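Many people think that teaching a robot by remote control is only boring work, and that any person can do it if he has patience. After one winter of doing it at Kidine, I don't agree. I think it is closer to teaching handwriting.

When I recorded my first 183 demonstrations, I was proud of my speed. I took the brick, I dropped it in the bin, I started again. The policy trained on them was terrible. It moved quickly to the wrong place and closed its fingers on air. My colleagues at Plumia wanted to change the model. I asked to look at the recordings first, and I saw my own bad habits. Sometimes I came from the left, sometimes from above, and often I corrected the grip in the last moment without thinking.

So I deleted all of them – it hurt a little – and made 700 new ones, slower, always pausing before the fingers close. The same model became much better.

My opinion is that we pay too much attention to how many demonstrations we have and too little to who gives them. A person who is tired teaches tiredness. I now stop after seven minutes and drink tea. We should also write down who was the teacher for every recording, and let this person watch the robot try afterwards. Without this, how can he improve?

Some friends say that bigger data will hide all these mistakes. Maybe for a large company. For a small table with a few toys on it, I prefer a careful hand.
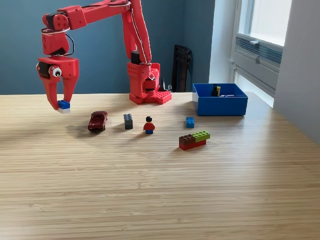 Kianoush Yazdani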